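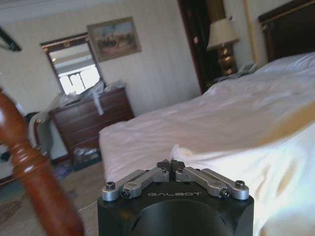

사워도우 스타터를 냉장고에 넣어 두고 한동안 잊어버렸는데, 다시 살릴 수 있나요?
대부분은 살릴 수 있습니다. 위에 고인 회색 물을 따라 버리고, 바닥 쪽에서 한 숟갈만 떠서 새 병에 옮긴 다음 밀가루와 물을 같은 무게로 넣어 주세요. 분홍색이나 주황색 줄이 보이거나 솜털 같은 곰팡이가 피었으면 그건 포기하고 새로 시작하시고요.

Plullcombe 스타터 일지: README

안녕하세요! 이 저장소는 제가 집에서 키우는 스타터의 급여 기록을 모아 둔 곳이에요. 원래는 냉장고 문에 붙여 둔 종이였는데, 물에 젖어서 글씨가 번진 뒤로 표 파일로 옮겼습니다. 옮기는 김에 친구 Niamh Carroll의 기록도 같이 넣었어요. 우리 둘 다 빵집을 하는 사람은 아니고, 그냥 아침에 구운 빵을 먹고 싶어서 시작한 사람들입니다. 그러니까 숫자가 좀 들쭉날쭉해도 너그럽게 봐 주세요.

이름은 Plullcombe예요. 발음은 저도 모릅니다. Niamh가 자기 병 라벨에 그렇게 써 놓았길래 저장소 이름도 그걸로 했어요.

들어 있는 것

feedings.csv는 급여 기록입니다. 한 줄이 급여 한 번이고, 전부 800줄 정도 됩니다. 빠진 날도 있는데 나중에 기억으로 채워 넣지는 않았어요. 빈칸은 그냥 빈칸입니다.

bakes.csv는 빵을 구운 기록이에요. 반죽 수분율, 1차 발효 시간, 오븐 온도, 그리고 먹어 보고 쓴 한 줄 메모가 있습니다. 메모는 정말 제 기분대로 썼어요. "껍질 좋음, 속 떡짐" 같은 게 꽤 많고, 어떤 건 그냥 "음."이라고만 되어 있습니다(저도 왜 그랬는지 모르겠어요).

flours.txt에는 밀가루 별칭을 적었습니다. 표 안에서는 Nirkano, Kodov, Riedl 이렇게 세 가지 이름으로만 나와요. Nirkano는 제가 주로 쓰는 강력분, Kodov는 통호밀, Riedl은 Niamh가 쓰는 통밀이 섞인 가루입니다.

열 설명

jar: 병 구분. A가 제 것, B가 Niamh 것입니다.
time: 급여 시각. 24시간제로 적었고 분은 대충이에요. 아침 7시로 적힌 줄이 유난히 많은데, 알람이 그 시간이라 그렇습니다.
seed_g: 남긴 스타터 무게(그램).
flour_g, water_g: 넣은 밀가루와 물의 무게(그램).
flour: 밀가루 별칭.
room_c: 부엌 온도. 제 온도계는 창가에 있어서 겨울에는 실제보다 낮게 나왔을 거예요.
peak_h: 급여하고 가장 높이 올라올 때까지 걸린 시간. 자는 동안 올라온 건 비워 뒀습니다.
smell: 냄새. 자유 서술이에요. "요거트", "풋사과", "매니큐어 지우개" 같은 말이 들어 있습니다.

기록한 방법

병에 고무줄을 끼워서 처음 높이를 표시하고, 지나가다가 한 번씩 봤습니다. 그게 다예요. peak_h는 그래서 정밀한 값이 아니고, 제가 부엌에 물 마시러 간 간격만큼 오차가 있다고 보시면 됩니다. Niamh는 집에서 일하는 날이 많아서 저보다 훨씬 자주 들여다봤어요. 두 병의 peak_h를 바로 비교하는 건 그래서 권하지 않습니다.

저울은 둘 다 1그램 단위예요. 급여량이 적은 줄에서는 이게 은근히 큽니다. 스타터를 5그램만 남기고 먹인 시기가 있었는데, 그때 비율은 너무 믿지 마세요.

급여 비율은 초반에는 1:1:1로 하다가 여름에 너무 빨리 꺼져서 1:5:5로 바꿨습니다. 바꾼 날부터는 feedings.csv의 note 열에 "비율변경"이라고 적어 뒀으니 그걸로 나눠서 보시면 돼요. 9월에는 제가 집을 비우느라 A 병이 내내 냉장고에 있었고, 그 달은 거의 비어 있습니다. 위의 질문은 사실 그때 돌아와서 제가 Niamh한테 보낸 문자예요. 답은 Niamh가 해 준 말을 조금 다듬었고요.

알려진 문제

bakes.csv에서 수분율이 100을 넘는 줄이 2개 있습니다. 하나는 제가 물과 밀가루 칸을 바꿔 쓴 거고, 다른 하나는 진짜로 그렇게 만든 포카치아예요. 둘 다 고치지 않고 note에 표시만 했습니다.

냄새 열은 사람마다 말이 너무 달라요. Niamh가 "치즈"라고 쓴 냄새를 저는 "양말"이라고 쓴 적이 있습니다. 통일해 볼까 하다가 그냥 두기로 했어요.

호밀을 섞은 날은 부피가 덜 올라와도 거품은 활발한 경우가 많았는데, 표에는 높이만 있어서 그게 안 보입니다. 다음 판에는 거품 상태도 따로 적어 보려고요. Kodov로만 먹인 구간을 보실 때는 이 점을 생각해 주세요!

자주 받은 말들

수돗물을 써도 되냐고 물어보신 분이 계셨는데, 저는 계속 수돗물을 썼습니다. 받아서 하룻밤 두기도 하고 바로 쓰기도 했어요. 기록에는 구분이 없습니다. 죄송해요, 그건 정말 생각도 못 했네요.

버리는 스타터는 팬케이크로 많이 먹었어요. 달걀 하나에 소금 조금, 파 송송 썰어 넣고 기름 넉넉히 두른 팬에 부치면 거의 파전입니다. 막 먹인 것보다 좀 시큼해진 게 더 맛있더라고요. 이건 bakes.csv에 안 넣었어요. 넣기 시작하면 표의 절반이 파전이 될 것 같아서요.

병은 뚜껑을 꽉 잠그지 마세요. 저는 살짝 걸쳐만 둡니다. 그리고 병 입구에 말라붙은 반죽은 따뜻한 물에 불려야 떨어져요. 뜨거운 물을 부으면 더 달라붙어서 수세미 하나를 버리게 됩니다(버렸어요).

써도 되나요

편하게 가져다 쓰세요. 수업 자료든 그래프 연습이든 다 괜찮습니다. 출처에 저장소 이름 정도만 적어 주시면 기쁘겠어요. 다만 이 기록으로 어떤 밀가루가 더 좋다는 결론을 내는 건 말리고 싶습니다. 부엌 둘, 병 둘에서 나온 숫자니까요.

자기 스타터 기록을 보태고 싶으신 분은 feedings.csv와 같은 열 순서로 파일을 만들어서 이슈에 올려 주세요. 병 이름은 C부터 비어 있습니다. 단위는 꼭 그램으로요! 컵으로 보내 주신 분이 계셨는데 제가 저녁 내내 환산하다가 결국 못 넣었어요.

바뀐 것

2판: Niamh의 병 B를 추가하고 room_c 열을 새로 넣었습니다. 1판에 있던 "기분" 열은 뺐어요. 스타터 기분인지 제 기분인지 저도 헷갈려서요.
1판: 냉장고 종이를 그대로 옮긴 것. 번져서 못 읽은 9줄은 비워 두었습니다.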